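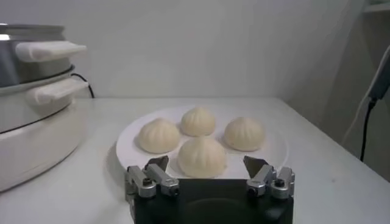
By the Odera Workshop Notes desk
18 August 2020

I'd been promised lunch, so of course I said yes to visiting the Posley shed, where one very patient builder has spent 16 weekends teaching a pair of arms to handle steamed buns.

"I wanted something soft," the builder told me, putting the kettle on. "Any old arm can pick up a block of wood. A bun squashes, and then you've got to eat the evidence!" 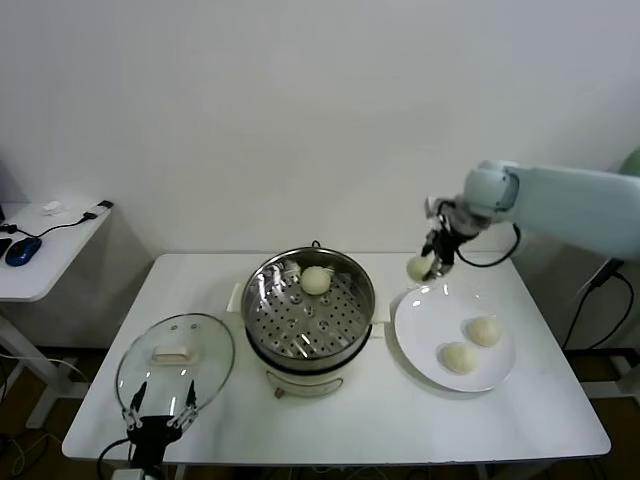 Home Builds

The software is a home-grown thing called Ziditz, started last December and rewritten 2 times since (the first version was "rubbish, mate, total rubbish"). I asked what the hardest bit was, and I was expecting to hear about the code.

"The grip," came the answer. "Too gentle and it slides. Too firm and you've wrecked the pleats. I did 40 tries on one colour of fingertip rubber before I swapped it."
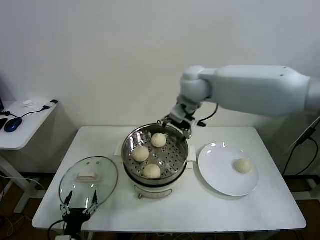 I wondered about the steamer too, because a round metal rim sounds like a rotten thing to get hold of. "It's shiny, so the cameras hate it. I moved the lamp 28 times. My favourite spot turned out to be bouncing it off the ceiling."

Next up is getting both arms to share a job. After that, maybe dumplings! 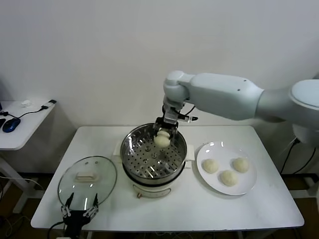 A bun in the gripper over the steaming basket, with three more on the plate.

Comments

pritico_fan: Would love to see the grip settings written up.

shedlife: Mine can't even pick up a sock. Great read.

marg_b: So did you get lunch or not??

We use cookies to remember your preferences. Accept | Manage settings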